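Thread: replacing the plates, one cupboard at a time. I've been meaning to write this up since September and a couple of people asked, so I'm putting it all in one place.

1/ We had a mixed stack of white dinner plates, most of them chipped, from at least 3 different sets. None of them stacked properly. The cupboard door would close if you pushed it, and then you'd hear something slide.

2/ I didn't want a full dinner service. We don't have people over for that kind of meal. What we eat most days is toast, eggs, leftovers, something on rice. I wanted plates for that, with a bit of a rim so crumbs and sauce stay on.

3/ First thing I did was measure the cupboard. Inside height, depth, and the gap between the hinge and the side wall. The hinge sticks out further than you'd think. A plate that fits the shelf can still knock the hinge every time you take it out.

4/ Wrote the measurements on a bit of masking tape and stuck it inside the door. It's still there. I've used it for bowls and for a baking dish as well.

5/ Looked at Skadberg first. Good plain plates, but the dinner size was too wide for our shelf and the side plate was too small for two pieces of toast. They don't do one in between, or didn't when I was looking.

6/ Then I borrowed one plate from my sister's Noltosano set and used it for a week. Nice colour, very flat. Runny egg went straight over the side. Gave it back.

7/ Borrowing one plate before buying a set is a good idea, by the way. You find out more from a week of breakfasts than from standing in a shop holding it.

8/ Ended up with coloured plates from Grulero. I'd always bought white because it goes with everything. The old white ones didn't go with each other though, so I stopped worrying about that.

9/ Picked the colours in the shop under their lights and then again beside the window. The yellow looked like mustard near the window and I put it back. Pink and teal stayed the same in both places.

10/ Paid $69 for the lot, on special. I would have paid a bit more than that. I would not have paid the full price on the sticker.

11/ The part I like is the ridges inside the rim. There are a few of them, stepping down to the flat bit in the middle. They stop a fork sliding off when you lean it on the edge, and they give you something to hold when you're washing up. 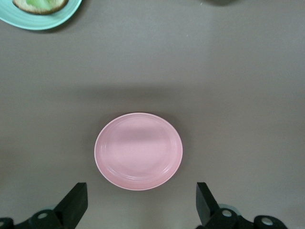
Pink one still empty, teal one already in use.

12/ On our table the colours look softer than they did in the shop. The tabletop is a grey-brown and quite matte, so there's not much else going on. The pink goes nearly mauve wherever a shadow falls across it. I didn't expect to notice that and now I notice it most mornings.

13/ Someone asked if crumbs get stuck in the ridges. A few do. If you rinse the plate right away they come off under the tap. If you leave it on the bench until after work you need a brush. I use an old dish brush with the bristles cut down to 2 centimetres so it's stiffer.

14/ Avocado is the worst for it. Leave it long enough and it goes like paint. Peanut butter is a close second. Jam is fine, it just soaks off.

15/ Stacking. They sit inside each other well and the stack doesn't wobble. I keep pink on one side and teal on the other, mostly for looks, but it does mean I can see when half of them are in the dishwasher.

16/ I tried putting felt circles between them to stop scratches. Cut them out of an old blanket. Used them for two weeks and then got sick of picking felt off the clean plates. They're in the drawer with the birthday candles now.

17/ Dishwasher: they fit the bottom rack facing the middle. On the top rack they hit the spray arm. If you hear a steady knocking, that's what it is. Took me two cycles to work it out.

18/ Microwave: they get warm but not so warm that you need a cloth, at least for the times I use. I haven't put one in the oven and I don't plan to.

19/ What happened to the old plates. The three with no chips went to the office kitchen. The chipped ones I kept for under pot plants on the balcony. One cracked in the first frost, which is fair enough.

20/ Don't put broken plates in the glass recycling. I checked with our depot and they said ceramics go in the general bin, wrapped in newspaper. Yours might be different, so ring them first.

21/ With the old stack gone there was room on the shelf for the first time in years. I put the small bowls there, moved the mugs down to where the bowls were, and now the top shelf only has the jug and the cake stand on it.

22/ Then I wiped the shelves out while they were empty and put down fresh liner. Bought a roll from Abubakari's on the corner. It came 300 centimetres long and I used nearly all of it. Cut each piece a little short at the front so it doesn't curl up over the edge.

23/ Tip for liner: lay it upside down for an hour with a couple of tins on the ends before you cut it. It flattens out and your lines come out straighter.

24/ The kids have each claimed a colour, of course. Toast on the wrong plate is now a matter for discussion. I've started setting both out before anybody sits down and letting them sort it out.

25/ A few replies asked about cutlery marks. There are some fine grey lines on the pink ones if you hold them up to the light. Baking soda paste and a soft cloth took most of them off. Haven't had to do the teal yet.

26/ Would I buy them again? Yes, the same size and the same colours. I might get an extra pink one, for when the dishwasher's full and everybody wants lunch at once.

27/ Bowls are next. I've got the tape with the measurements and I know which hinge to watch out for. If you've got a bowl that holds a decent amount of soup and still fits a narrow shelf, send me the name of it.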